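2018年6月19日 作業台2 デスクトップ筐体の分解・部品配置

前回からの続き。Gellivmontから引き取ったデスクトップのうち、タワー型の筐体を横置きにして開ける手順を詰める。対象は筐体の姿勢、部品を外す順番、外した部品の置き場所、ケーブルの逃がし方。OSや動作試験の話は別ノート(Orhun Işık管理)。

## 1. 筐体の置き方

黒いタワーを側板の開口が上に来るように寝かせる。立てたまま作業する案は4月に試して却下済み。マザーボードが垂直になると、メモリを抜くときに力の向きが水平になり、筐体ごと滑る。寝かせれば基板面が水平になり、抜き差しはすべて鉛直方向に揃う。

台はアルミの溝付き。溝そのもので位置決めはできないが、当て金を固定できるので、筐体の手前側と左側に一点ずつ当てればほぼ再現する。前回の測定では、置き直し後のソケット中心のずれが2 mm以内。メモリスロットの位置はこれより厳しく見たい。

ゴム足の扱いは保留。足のある面が側面に回るため荷重は受けないが、当て金がゴムに当たると押し込み量で位置が変わる。当て金は必ず鋼板部分に当てること。Maricel Dumlaoの指摘で、手順書に追記した。

側板は作業中、台の上に置かない。前回は台の奥に立てかけておいて倒した。棚の下段に平置き。

## 2. 外す順番

現行案:

1. 側板
2. ハードディスク(ケーブルを抜いてからキャディごと)
3. CPUクーラー
4. CPU(保持枠を起こして取り出し、枠は起こしたまま)
5. メモリ
6. 拡張カード
7. 電源ユニット(必要な場合のみ)

Rawan Salibaの案ではメモリが先。クーラーを外すときに手や工具がメモリに触れるのを避けたいという理由で、筋は通っている。ただしこの機種ではクーラーとスロットの間隔に余裕があり、触れた記録がない。逆に、メモリのラッチを開いた状態でクーラーを扱うと、開いたラッチのほうに引っかける。先月の不具合票にあるラッチ折れは、いずれもこの順番で出ている。現行案を維持する。

電源ユニットは原則として外さない。重量があるので、抜くと筐体の重心が動き、当て金への当たりが変わる。再組立まで続けて行う個体では筐体に残す。

## 3. CPUソケットの扱い

ピンはソケット側にある。CPUを抜いたあと、ピンが露出している時間が一番危ない。

- 保護カバーがある個体は、CPUを抜いた直後にカバーをかける。
- カバーがない個体は、保持枠を起こした状態のまま次工程に送る。枠を閉じるとき、異物があればピンを潰す。
- ソケットの上を横切って部品を運ばない。メモリは右へ、拡張カードは左へ逃がす。
- ケーブルの端子をソケットの上に垂らさない。

曲がりの確認は斜めから光を当てて行う。正面からの光では揃っているように見える。Sowmya Paiが光の角度を変えて比べた結果、基板面から30度が一番見やすい。これより寝かせるとコンデンサの列の影がかかる。

カバーの在庫が少ない。Tatlıに見積もりを依頼したところ、最小ロットが1,000個とのこと。使い切る見込みがない。Selim Tatlıに小分けが可能か再確認する。姓が仕入先と同じなので、Illskaの担当者欄にはフルネームで記入すること。前に仕入先コードと取り違えて登録された票がある。

## 4. メモリ

スロット端のラッチは青。ラッチの開きが浅いと、抜くときに片側だけ持ち上がって斜めになる。斜めのまま引くと接点をこする。ラッチが止まるまで倒し、モジュールが浮いたのを確認してから鉛直に引く。

つかむ位置は上辺の中央寄り。チップ面を強く挟まない。両端を持つとラッチと干渉する。

挿入時は切り欠きの向きを先に合わせ、モジュールをスロットに軽く載せてから押す。押し込みは両端交互ではなく同時。交互に押すと先に入った側のラッチが閉じ、反対側が浮いたままでも完了したように見える。完了の判定はラッチの位置で行い、音は判定に使わない。

挿抜の回数は個体ごとに記録する。練習用の基板は12回で一度接点を清掃し、接点に擦れ跡が広がっていたら練習用からも外す。

## 5. ハードディスクとキャディ

青いキャディは左右のタブを内側に押して抜く。タブは柔らかいが、付け根が割れると保持力がなくなる。ドライブをキャディから外す必要がない場合は、付けたまま治具に立てる。

治具は灰色の樹脂製で、Brarkikに作らせたもの。筐体の左に置く。立てる向きはタブが上。寝かせて置く案もあったが、次につかむときにタブに届かない。縦置きなら上から取れるし、置き場の幅も小さくて済む。

難点は二つ。

- キャディの厚みにばらつきがあり、きつい個体と緩い個体が出る。緩いものは隙間にフェルトを入れて仮対処。Brarkikには溝の内側に板ばねを追加する案を打診中。
- 縦置きだと端子側が下になる場合がある。治具の底に端子が当たらないよう、逃げの深さを確認すること。図面上は逃げがあるが、実物はバリが残っている。やすりで落とした。

## 6. ケーブル

電源の線束は右の内壁に沿わせる。束ねないと線束が基板の上に戻ってくる。結束バンドは使わず、面ファスナーで仮留め。切断のときに被覆を傷つけた例があるため。

SATAケーブルは青。ドライブ側だけ抜き、基板側は残す。基板の端で低く這わせておけば邪魔にならない。コネクタのロック金具を押さずに引いた個体が前回あったので、抜く前に金具の有無を必ず確認する。

## 7. 現状

CPUソケットは空、保持枠は起きた状態。電源ユニットは筐体内に残置。
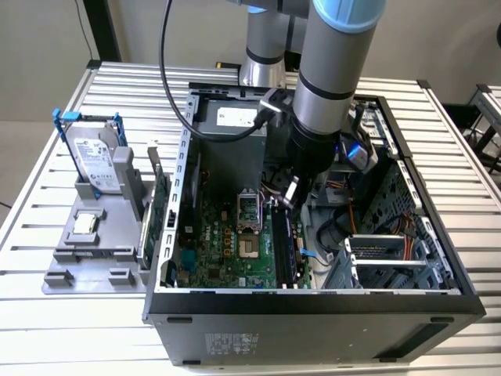
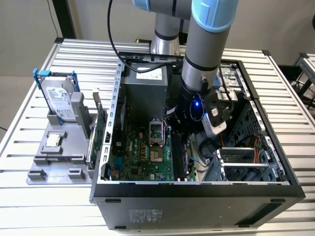

## 8. 記録票について

Illskaの部品票は、外した順に行が増えるだけで、部品がいまどこにあるかを書く欄がない。備考欄に「筐体」「治具」「棚」のいずれかを書く運用にする。略号は禁止。前回「T」と書かれた票があり、治具の樹脂トレイなのかTatlı行きの返品箱なのか判断できなかった。

DELLの基板は型番の表記位置が個体で異なるように見えるが、未確認。票の型番は筐体のラベルからではなく基板から転記する。引き取り品は過去に基板を載せ替えてある可能性があり、筐体の表記は当てにできない。転記した人の名前も残す。

ハードディスクはラベルのメーカー名と製造番号を両方記入する。消去済みかどうかは部品票に書かず、消去票の番号で参照する。二か所に書くと片方だけ更新される。

## 9. 未決事項

- 当て金の位置を台に刻印するか。別機種が来たときに紛らわしいので、Orhun Işıkは反対。テープで一か月試す。
- ドライブケージを筐体に残すか外すか。残した場合、その下のケーブルの取り回しが見えない。外すとねじの管理が増える。次の個体で両方試す。
- 電源ユニットのラベルの読み取り。ユニットを残したまま読めるので、分解前の記入項目に移す。
- ソケットカバーの小分け可否。Selim Tatlıの返事待ち。
- 治具の板ばね追加。Brarkikに渡す寸法はキャディの最大厚と最小厚。Rawan Salibaが在庫品を測定する。
- 静電気対策のストラップの接続先。現在は台のアルミに取っているが、表面処理で導通が悪い箇所がある。テスターで当たって、導通の取れる点に印を付ける。

次回は同じ個体で再組立側の手順を通す。順番は分解の逆を基本とし、SATAケーブルの接続だけはドライブをケージに入れる前に行う案と比較する。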